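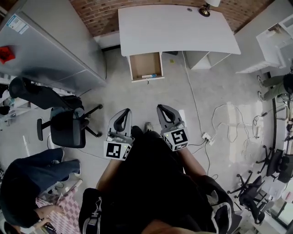 Figure 3. Study room at Plusisau, with a white desk with a rounded front edge.

4.2 Desk shape and reading time

We were delighted by how clear the pattern was! Readers at curved desks stayed 14 minutes longer per visit than those at straight ones, and the gap held across all 300 visits logged at Plusisau. The Falier branch showed the same trend – smaller, but steady from morning to late afternoon. Prantl's earlier survey hinted at this, and it is exciting to see it borne out with over 500 diary entries. Seat height had no clear effect at either site.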